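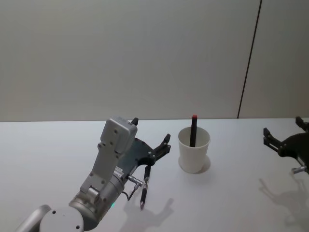 Course Materials > Automation > Unit 4: Good Practice at the Workcell

Posted 11 February 2020 by the Cloutier course team
68 shares | 2 comments

Unit 4. Working rules for two-arm tabletop cells

These notes go with the second lab. Please read them before you come, and bring them printed. In the lecture I speak fast about the rules and many students write down only the half of it.

4.1 What the rules are for

In this course we use three levels of text. The first is the law of the country where the machine stands. The second is the standards, mainly ISO 10218 for industrial robots and ISO/TS 15066 for collaborative operation. The third is the house rules of the laboratory. This unit is on the third level. A house rule may be stricter than the standard, but it may never be weaker.

Our house rules come from the Mornitz teaching laboratory and were changed a little after the October review. If you find a different number in an old handout, the number here is the valid one.

4.2 The table

Use a light and plain surface. On a white table a black pen is easy to find, for the camera and also for you. Shadows of the arms are on the table too, and they move together with the arms. A beginner often sets the detection threshold so low that the shadow is taken for an object. Check this with the arm held still over the table before you run any program.

Only the objects of the task stay on the table. For the pen exercise it means the pens or markers and the paper cup. Phones, drinks and screwdrivers go on the side shelf.

A paper cup is light. When a marker stands in it and leans on the rim, the cup can fall from a small touch. We do not glue the cup down, and we do not fill it with weight. The student must learn to come in from above and to open the fingers slowly.

4.3 Holding an object

a) Grip the pen on the body, never on the tip.
b) When the task asks for the tip down, stop above the surface first. Go down only at low speed.
c) Force limit for the pen exercise is 500 grams at the fingers. Write it in your sheet before the start.
d) Do not take an object out of a closed gripper by hand. Open it by the command, with the other hand of yours away from the table.
e) If the object slips, let it fall. Do not catch it.

4.4 Two arms, one table

Each arm has its own zone. The border is the middle of the table, and the cup stands near it, so both arms can have a reason to go there. The rule is simple: one arm moves in the middle, the other one waits at its side with the fingers clear of the path. The waiting arm is still under power. Treat it as moving.

In the Flornar controller software the zone lock is off after each restart. You have to switch it on by yourself. In the last course year this was the most common mistake in the lab sheets.

4.5 Cables and lamps

Look at every cable loop near the gripper. It needs enough length for the full turn of the wrist, and it may not touch the table or hang between the fingers. Look also at the connector where the cable goes in. A loose connector gives errors which come and go, and you can lose a full afternoon with them.

A green lamp on the joint housing of our arms means power is on and no fault is reported. It does not mean that the arm is safe to touch. Please underline this sentence.

4.6 Logging

Every run gets a line in the log: name of the program, force limit, zone lock on or off, result. Write also the failed runs. The Barkiseo set, which we use in Unit 6, has 2,502 runs, and 900 of them are failures. Without those 900 the set would be of small use for us.

Homework: write your own start checklist for the pen exercise, one page at most. Bring it to the lab.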